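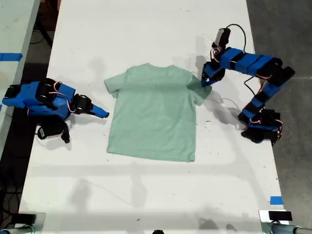

From: Ignacio Zabala
To: Tosero users list
Subject: Re: Left arm drops during cloth folding, gripper stays closed
Date: 2nd October

Hello all,

Thank you to everybody who answered, on the list and in private. I could repeat the fault on our bench in Mirnport, so I can now give a better report than my first one. I keep my old message quoted here so that new readers do not have to look in the archive.

> In September we started to see a fault with our two-arm setup. The
> task is folding a T-shirt. The arms run well for a long time, then
> the left arm goes limp at the shoulder and falls on the table. The
> gripper of the same arm does not open. It keeps holding the cloth.
> The right arm continues its movement as if nothing happened and
> pulls the shirt against the fallen arm.
> The log shows only "joint 2 no reply" and then nothing more for
> that arm. Power supply is fine, I measured it. We are on Tosero
> build 502. Did anybody see the same?

First, the correction. I wrote that the power supply is fine, and this is true at the supply. It is not true at the shoulder servo. When the gripper closes on a thick fold of cloth and cannot reach its target position, it keeps pushing with full torque. If the shoulder is lifting at the same moment, the voltage at the end of the servo wires goes down so much that the shoulder servo restarts. After the restart its torque is off. The gripper servo does not restart, so it continues to hold.

I had measured with the arm standing still, which was my mistake. Please measure while it is lifting cloth.
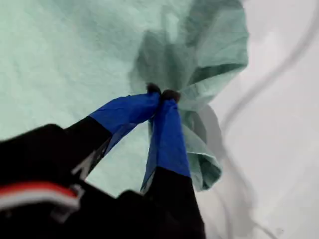

The pinch is the moment to watch. With one layer of fabric I never got the fault. With a bunch of fabric between the fingers I got it 3 times in 194 cycles, always on the lift directly after closing. So it is a rare thing, and I understand why some of you ran the same program and saw nothing.

Second, the safety part, and for me this is more important than the reason of the fault. When one arm stops replying, the other arm is not told. Each arm has its own process, and the supervisor only checks that the processes are alive. The process of the fallen arm is alive, it is only waiting for an answer from joint 2. In our case the damage was small, one cracked link and a shirt with a hole. But a colleague had put her hand in to free the cloth, and the right arm was still moving. She was not hurt. These arms are small, but the elbow can pinch a finger quite badly.

What we changed here:

The gripper torque limit is now at 40 percent after closing. This is enough to hold a shirt.

The supply wires to the shoulder are doubled. We did this on both arms, although only the left one failed.

A missed reply from any joint now stops both arms. I wrote a small patch for this, it is attached. It is not beautiful. It holds the position of the healthy arm and does not cut its torque, so it does not fall also.

We have a rule that the main switch is off before any hand goes over the table, also when the arms look dead.

To Campos, who asked if the cable of the wrist camera could be catching on something: I looked at this, because I had the same idea. I unplugged the camera and tied its cable away, and the fault still came. So in our case it is not the cable.

To the person from Didthorpe with the heavier grippers: I would be careful with my 40 percent. I tested it only with T-shirts and with our fingers. Your value may be different, and a cloth that slips is also a problem if the other arm is pulling on it.

Two questions are still open for me. Is there a way to read the restart flag of the servo after it comes back? I find it in the register list but I always read zero. And does a newer build already stop both arms - I did not find it in the change notes, but maybe it has another name there.

If somebody can try the patch on a setup with a separate supply for each arm, I would be grateful for the log, even if nothing goes wrong.

Best regards,
Ignacio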